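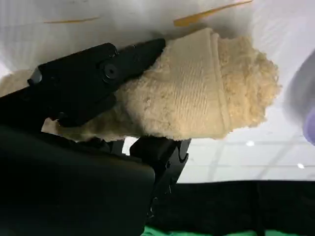
Wrist camera, jaws closed on the rolled towel.

## How do you detect a stable grasp on soft objects using motor current only?

**sirndale_bench**

I am building a two-arm cell in a shared workshop and I'm stuck on grasp confirmation. The gripper closes at constant speed until the driver board (Testik, firmware as shipped) reports that the current has passed a threshold. The controller then marks the object as held and starts the lift. With rigid objects this has worked from the first day. With a rolled towel it is unreliable in both directions.

If I set the threshold low, the board reports contact as soon as the finger pads touch the outer loops of the cloth. The lift starts with almost no squeeze and the roll slides out. If I set it high, the jaws keep closing until the roll folds around the fingers, and the firmware logs a stall fault and drops torque. The window between the two seems to move from one grasp to the next, depending on how tightly the towel was rolled.
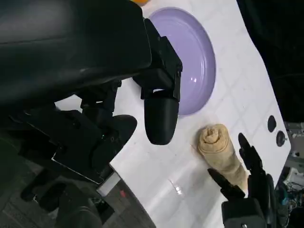

I have also tried position as a second condition. The idea was to require that the current is above threshold and that jaw opening is inside an expected band. It helped a little, but the band has to be wide enough to cover a loose roll, and then it lets through grasps where only the outer layer is caught.

What I have so far:

- current sampled at 105 Hz, no filtering
- contact declared after 4 consecutive samples above threshold
- jaw speed fixed for the whole close
- no force sensor, and no room behind the fingers to add one
- pick point chosen from the overhead view, place target is the purple dish

I would prefer to avoid new hardware. Is there a known method for this, or is current sensing the wrong tool for cloth?

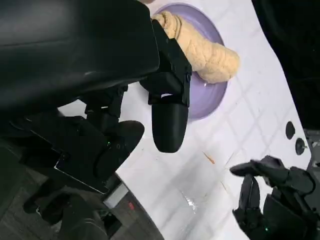
**flimoswood**

Your threshold is probably fine. The fixed jaw speed is a bigger problem. At constant speed the current you read includes friction in the drive train plus whatever it takes to keep the jaws moving, and the cloth adds a slow ramp on top. A single level can't separate those.

Close in two stages. Run fast until the current rises above the free-running value by a small margin, then drop to a crawl and look at the slope of current against jaw position. A loose roll gives a shallow slope for a long travel and then steepens as the layers pack together. Declare the grasp when the slope passes a limit. That limit moves far less with rolling tightness than the absolute current does.

You need to filter before you differentiate. A moving average over 8 samples is enough at your rate. Also log the free-running current for each gripper separately and store it at startup, as two units of the same model will differ.

**oltmanns_r**

Just put rubber on the fingers. I glued bicycle inner tube on mine and stopped having this problem.

**sirndale_bench**
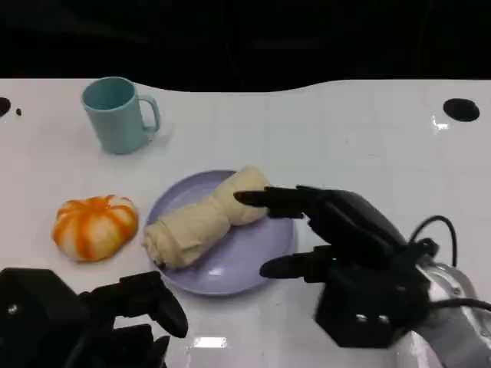
Two-stage closing is in, with the slope test as flimoswood described. The stall faults have stopped completely. In a batch of 17 lifts there were no early declarations either, though two of the grasps were poor for a different reason: the pick point was wrong before the jaws started to move. I segment the towel by brightness in the overhead view, and the glossy white tabletop throws back a bright rectangle between the two hands that my mask joins to the cloth. The computed center then shifts toward the reflection. I'll mask that region for now and look at matte film later.

Regarding the inner tube: I tried a strip on one jaw. It holds better in the lift, but it won't let go cleanly over the dish, and the roll is dragged sideways when the jaws open. I took it off again.

**flimoswood**

Masking the region works until the lamp or the camera moves. Segment on hue and saturation in place of brightness. Beige against white is a weak difference, but a specular reflection has close to zero saturation and the towel does not, so a low saturation cutoff should be enough. Fix the white balance and exposure first or the cutoff will drift.

For release, reverse the two stages – open at a crawl until the slope goes flat, wait a short time, then open fast. The pads separate from the loops more evenly and you may find the rubber usable after all.

One more point on the slope limit. Save the raw current and position trace for every grasp, including the good ones. When you change to a thicker towel you can set the new limit from the logs in a few minutes. The Testik serial log is too coarse for this – it only keeps events – so record on the controller side.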